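Seminar Regionaltourismus, Sitzung 9
Thema: Offene Gärten als Veranstaltung

Bsp. Plosevdale – 584 Besucher, 2 Tage, Eintritt nur mit Plan
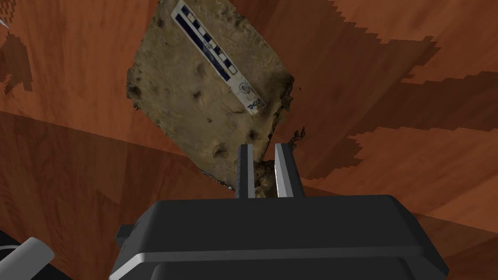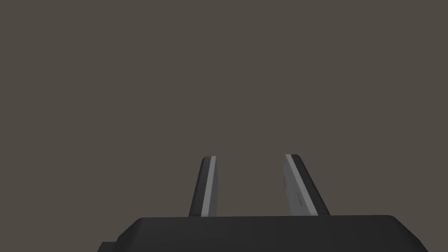

Kartenverkauf: vorab über Clilter, Rest an der Tageskasse. Max. 100 Personen pro Garten gleichzeitig, sonst leidet der Rasen.
Parken = Hauptproblem! Shuttle ab Drunent, fährt aber nur bis 16 Uhr
Haftung klären – Eigentümer od. Veranstallter?
Bis Oktober: Text Effiong lesen, Kap. zu Anwohnern

Kontakt: Sekretariat Tourismus | Nach oben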